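**Stusstead Robotics Club — Project Board**
**Thread: Tableware handling task, grip orientation**

**j.nomura** (faculty advisor)
22 August 2018

Members of the Trisberg team are asked to settle the grip orientation for the tableware task before the rules review. The current proposal is to hold each plate upright, with one finger on the front face and one on the back. Please post objections in this thread so that they can be entered in the project record.

Junpei Nomura

**quispe_bench**

I support the proposal. In the July trials we logged 412 upright grips and 315 flat ones. The flat approach requires the lower finger to get under the rim, and our fingertips are too thick for that without a ramp.

**hkikuchi**

I must disagree in part. The upright grip leaves a small contact area near the edge, and a glazed plate can rotate between the fingers if it is taken away from the center line. The Druvmont team uses a shallow tray for this reason, and the rules permit it.

Hiyori Kikuchi

**quispe_bench**

The tray is permitted, but it counts as a fixture and carries a deduction. I do not believe we should accept a deduction in order to avoid a problem that pads may solve.

**hkikuchi**

Then I would request that the pads be tested on patterned, glossy plates as well as the plain practice set. The wrist camera sees a plate nearly edge-on in this grip, and the glaze throws back a pale copy of the border decoration. Our edge detection was written for plain white plates and may follow the wrong line.

**line_follower_614**

Could the detector use the rim instead? On the blue floral plate the rim is a thick dark blue line against a cream front, and it should be easier to follow than the flowers.

**j.nomura** (faculty advisor)

Both points are accepted. The upright grip will remain the working method, and the tray will be kept as an alternative until the pad results are posted. Ms. Kikuchi will draft the test sheet. The rim method may be tried on a separate branch — please do not merge it before review.

**hkikuchi**

The draft sheet is in the shared folder. It allows 200 grips per pad type, with the starting angle recorded for each one. I have left a column for the rim method and attached a view from the wrist camera.

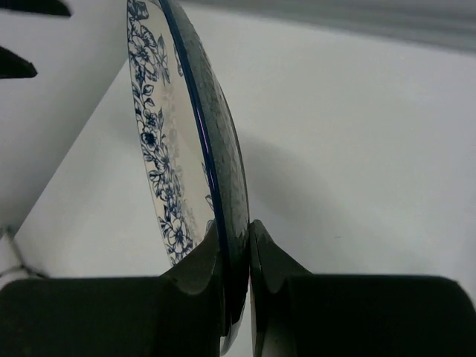
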